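About Flernon

Flernon is a language school in Randau. We teach evening and weekend courses to adults, mostly people who have moved here for work and want to manage better at the doctor's, at the bank or at a parents' evening.

The school opened with one classroom above the Halim bakery. We moved to our present building on Casach Street when the bakery needed its upstairs back. There are now four classrooms, a small library and a kitchen that students may use before class. The front door is level with the pavement and there is a lift to the first floor.

Groups have no more than 15 students. Each course runs for one term, with two lessons a week, and ends with a short spoken test and a written one. Students who miss lessons because of shift work can join the parallel group in the same week. Please tell the office first so the teacher knows to expect you.

Over 2,000 people have taken a course with us. The library holds 1,638 books, most of them easy readers and novels, and you may borrow three at a time. Dictionaries stay in the reading room.
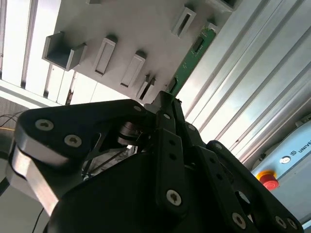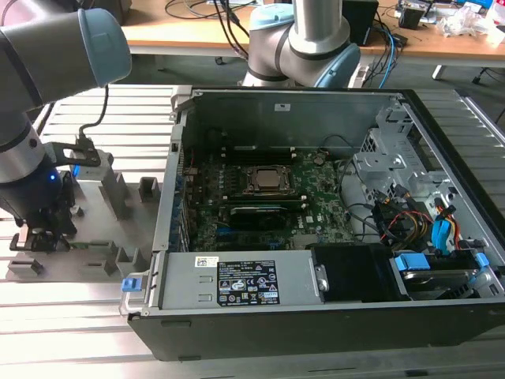

Marisol, writing in our guest book, says she came for the grammar and stayed for the Friday conversation table, and that she would like it to start half an hour later so that people on the late bus can get there. We have moved it to seven o'clock from this term.

Fees are the same for all levels and can be paid in two parts. Course books are not included. The office sells them at cost price and buys back clean copies at the end of term.

New students take a placement test, either at the office or by telephone. It lasts 20 minutes and is free. If the level turns out to be wrong, you can change groups in the first two weeks.

The office is open on weekday afternoons and for an hour before evening lessons. It is closed on public holidays.

Page last updated April 1, 2023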